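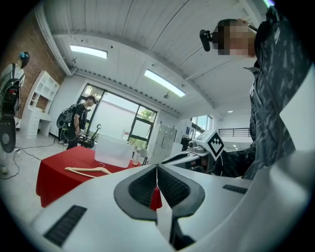 Afia Dramani wrote to us that she always clears the table last, and by then the small things are already lost under the big ones. For this reason the Zunerstead guide now puts the table first.

4.2 Clearing the table before the cloth comes off

1. Take away the small items: bottles, pens, chopsticks.
2. Close the cap of each bottle and stand it upright in the bin.
3. Put clothes hangers in last.
4. Lift the bin with two hands and set it on a shelf. 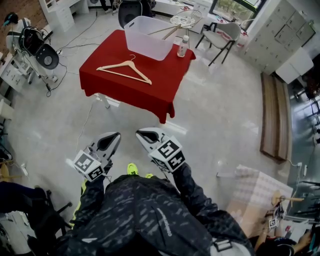 Long items need a little more care than short ones. Do not press them down to make the lid close. Chopsticks laid across the rim of the bin, as on the red cloth, can roll off when the bin is lifted, so lay them flat inside before step 4.

Note: Fold the cloth only when the table is bare.

Caution: Do not fill the bin above 40 litres.

Filed under: Household Guides > Tidying
© Zunerstead. Contact us | Back to top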